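Perent House, Residents' Meeting: Minutes
Held May 3, 2019, in the ground floor common room. Meeting opened with a quorum present. 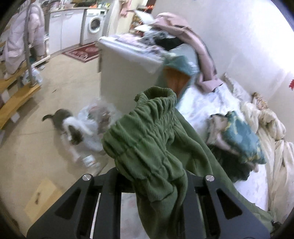 1. Minutes of the previous meeting
Approved with one correction. Under item 4, "Sriwong shelving" should read "Sriwong drying rack."

2. Studio units: clothing and bedding storage
The meeting went over the storage problem in the studio units, where the bed, the kitchen and the laundry area share one room. Clothes end up on top of cabinets and appliances and stay there. Papers get put down on the same pile. The following was agreed:

2.1 The tops of cabinets and appliances are to be cleared of clothing at the weekly tidy. Papers go in the tray by the door.
2.2 Pants with elastic waistbands are to be folded in half lengthwise, then in thirds from the hem. Corduroy is folded along the rib. Hanging by the waistband was discussed and rejected for the heavier pairs, as the elastic stretches.
2.3 Towels are to be kept apart from garments.
2.4 Blankets not in use are folded at the foot of the bed. Duvets may stay on the bed.

A request for a second laundry basket per unit was left open. Floor space has to be measured first.

3. Storage boxes
Two quotes were received for under-bed boxes. Temula quoted 484 for the full set with lids. Plamo quoted 469, lids included, delivery extra. The Plamo box is the taller of the two and may not clear the low beds. One box of each make is to be tried in a studio unit before any order is placed. Decision carried over to the next meeting.

4. Laundry areas
Lint on the floor tile was reported again. Sweep before mopping. The schedule stays as posted, with the last load to start no later than 9 p.m. Wash labels are to be checked for corduroy and other ribbed fabrics, which go in inside out on the cool cycle.

5. Cats
Cats remain permitted in the studio units under the existing rule. Clean laundry is not to be left on the floor while sorting. A proposal to require lidded baskets in units with cats was put to a vote and failed by 2.

6. Walls
Stickers and marks on the white walls are to be removed by the resident before the November inspection. Use a damp cloth first. Touch-up paint is in the supply closet, bottom shelf, and the can must be signed out.

7. Other business
The supply closet is short of hangers. An order for 12 packs was approved.
The hallway light outside the common room still flickers. Reported to the building office, no reply yet.

Action items
Measure floor space in the studio units: open.
Obtain one Temula box and one Plamo box for trial: open.
Order hangers: approved, to be placed this week.

Meeting closed at 8:40 p.m.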